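Cletside Household Repair Records: Data Card

December
By the Cletside Records Group

Purpose of this document

This data card describes the Cletside Household Repair Records, a collection of written entries made at public repair sessions. It sets out what the records contain, how they were gathered and prepared, and the conditions under which they may be used. It should be read before the data are opened, as several of the fields do not mean quite what their names suggest.

The current release contains 2,175 entries. Each entry concerns a single item brought to a session by a member of the public. An item brought back on a later occasion receives a new entry, with a reference to the earlier one where the link could be established.

Background

Repair sessions have been held at Cletside for several years. Visitors bring household goods that have stopped working or have been damaged, and a repairer examines each item with the owner present. A paper form is completed at the desk on arrival and again on departure. Until the present project began, the forms were kept in boxes and consulted only when an owner had a query.

The records were transcribed so that the types of fault, the parts needed and the outcomes of repair could be studied together. Forms from a second site, Trukow, were added in the second release. The Trukow sessions used the same form with minor changes, which are noted under "Known differences between sites".

Contents

The data are supplied as 3 files of plain text, with fields separated by tabs. The first holds the entries. The second holds the list of item categories. The third holds the repairers' remarks, which were separated from the main file on account of their length.

Each entry has 11 fields: entry number, site, season, item category, item description, stated age, fault as reported by the owner, fault as found by the repairer, parts used, outcome, and reference to an earlier entry. The season is given in place of the date of the session.

The field for stated age records what the owner said. It was not checked against any mark or receipt. Where an owner gave a phrase such as "my mother's", the phrase has been kept, and users who need a number should treat these entries as missing.

The two fault fields should not be merged. Owners commonly describe an effect ("it trips the switch") and repairers a cause ("flex worn through at the plug"). The difference between them was one of the main reasons for transcribing the forms. 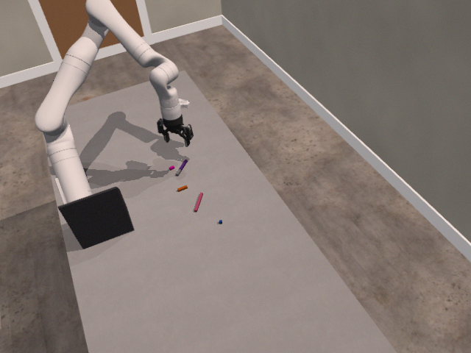
Item categories were assigned during transcription and do not appear on the original forms. The working list was based on a household goods list prepared by Sekomeo, shortened and altered to suit the items brought in. A category describes the article as the owner would use it, and takes no account of the material or the kind of fault. Difficulty arose chiefly with small goods handed in together. A loose scattering of small objects, such as the one on the light grey table, would be entered item by item if each had its own fault, and as one entry if the objects were parts of a single article. Where the form did not make this clear, the transcriber followed the number of tickets issued at the desk. Entries decided in this way carry the letter T after the entry number.

Outcomes

The outcome field takes one of four values: repaired, partly repaired, advice given, and not repaired. "Repaired" means that the owner and the repairer both signed the form to that effect on the day. It does not show that the item continued to work afterwards. No follow-up was carried out.

"Advice given" was used unevenly. At some sessions it was entered whenever an owner was told which part to buy. At others it was kept for cases in which nothing had been opened or tested. Users comparing rates of repair are advised to report this value separately.

Transcription and checking

Each form was typed by one person and read against the original by another. Spelling in the free text was left as written, except in the item description, where common words were corrected so that searches would find them. Abbreviations were expanded only where a list of them had been left with the forms.

Words that could not be read are shown by a question mark in square brackets. A blank field means that the form was blank. These two cases were confused in the first release, and anyone holding a copy of that release should replace it.

Known differences between sites

The Trukow form has no space for parts used. Parts were sometimes mentioned in the remarks, and these have been copied across where the wording was plain. The parts field is therefore less complete for Trukow than for Cletside, and totals drawn from it should not be compared.

Trukow also declined items that used mains electricity during its first season. The absence of kettles, toasters and lamps from those entries reflects the rule in force and gives no indication of what local households owned.

Privacy

Names, addresses and telephone numbers were left out at the point of typing. Remarks that described an owner's health or family circumstances were removed in full and replaced with the word "withheld". Repairers are not identified by name or number. Requests for the removal of an entry may be made at either site, and the entry number will not be reused.

Limitations

The records cover items that someone thought worth carrying to a session. Large appliances are rare, as are goods which are cheap to replace. Clothing is well represented at Cletside, where a sewing table was always available, and scarcely appears at Trukow. The collection should not be used to judge the reliability of any maker's goods. Makers' names were written down too seldom, and too unevenly, to support such a use.

Terms of use

The data may be copied and used for study, teaching and local planning. Published work should name the collection and state which release was used. Copies passed to others must include this card. Use for advertising is not permitted.

Maintenance

The files are held at Cletside, with a second copy at the Ebihara reading room. There have been 2 releases to date. Corrections are gathered through the year and entered together, and changes are listed at the head of the first file. Reports of errors should quote the entry number and, where possible, the field concerned.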